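Cell keeper wanted, Lastham (bench robots, part time to start)

4 min read

Need one person. Maybe two if the right two turn up. The job is keeping a two-arm folding cell in working order at our Lastham unit, and later helping bring up a second one. Posted September 2021, open until we fill it.

Who we are: Onel, small shop, we build and run bench cells that handle cloth. Shirts, towels, that sort of thing. The folding cell is named Multo on the job sheets so you'll see that name below. It runs most of the day and it needs looking after by somebody who isn't also writing the software. Right now it gets looked after by whoever is closest, and it shows.

What the job is

Setup at the start of a shift. Power up, home both arms, watch them home (stand there, don't go get coffee). Check the base bolts with the torque wrench. Wipe the surface down. Lint gets everywhere, mostly into the fingers. Run the empty cycle 4 times before any cloth goes in.

Cables. This is most of the job if we're being fair about it. The cables run outside the arms and hang down past the bases, and they take all the bending. You'll check them at the gripper end and at the elbow, every shift, by hand with power off. Look for flat spots, shiny spots, anything stiff. Swap before it fails. We would rather throw out a cable with some life in it than lose an afternoon.

Grippers. Fingers off, cleaned, back on, square. The gap gets set with a feeler gauge and written down. If one side pinches harder than the other the shirt walks across the table and the fold comes out crooked, and then you get a day of people blaming the software.

Calibration every 60 hours of run time. Takes about 2 hours once you know it, longer the first few goes. There's a written procedure. It is out of date in places and fixing it is part of the job.

Rail and mounting. The arms sit on plates on an extrusion rail. The plates creep. Not much, enough. You'll learn to put a square on them and shim.

Stock. Cloth laid ready before each run, spares in the basket, worn-out shirts pulled from the set. Fold by hand when the cell is down. Yes really, bring patience.

Log. Everything goes in the log. What you touched, what you measured, what you swapped. Short is fine, blank is not. 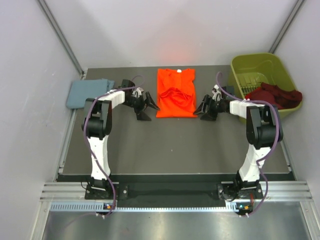
Multo cell, both grippers open beside a folded shirt.

What you need

– Good hands with small fasteners. You know what stripped feels like before it strips
– Can crimp a connector that stays crimped
– Can read a wiring drawing, doesn't have to be fast
– OK with a terminal. You will type commands off a sheet, and notice when the answer looks wrong
– Lockout habits. Power off and tagged before hands go in, every time, no matter who is waiting
– On your feet most of the shift, some lifting and some time crouched under the table

Nice if you have it: time on any arm of any make, sewing machine repair, printer or copier repair, bike shop, knitting machines. We've had good luck with copier people. A degree is not needed and wont move you up the pile.

Hours and pay

Part time through the fall, mornings, going full time in November when the second cell comes in. Pay is hourly, rate depends on what you've fixed before, and we'll tell you the range on the first call so ask. Tools supplied. Bring your own if you're fussy about drivers, most of us are.

Training is on the job. First couple weeks you shadow, then you do the morning setup with someone watching, then you do it alone. Nobody gets handed a calibration cold.

Where

Lastham, the Morikawa building, ground floor, rear entrance. Parking in back. Step-free from the lot to the cell. It's a loud building before noon, ear protection by the door.

How to apply

No cover letter. Send us 120 words or so on something you repaired that kept breaking, and what it was in the end. Photos welcome. Add when you could start and which mornings you can't do. If we like it you come in for a paid trial shift, which is one full setup, one finger change and one cable swap with us standing there. We try to answer everybody but it may take a while, same few people doing teh hiring as running the cell.

No agencies please.

Comments (4)

benchrat: Is calibration done with a fixture or by eye? Would make a difference to me.

Onel: Fixture for the arms. By eye for the last bit at the fingers, for now. If you know a better way put it in your application.

lowgear77: Ex copier tech, fifteen years. Is full time definite in November or if-the-money-comes?

Onel: Second cell is ordered so we're planning on it. Start date could slip a bit if delivery does. Please apply.

Contact: use the form on the Jobs page | © 2021 Onel | Back to top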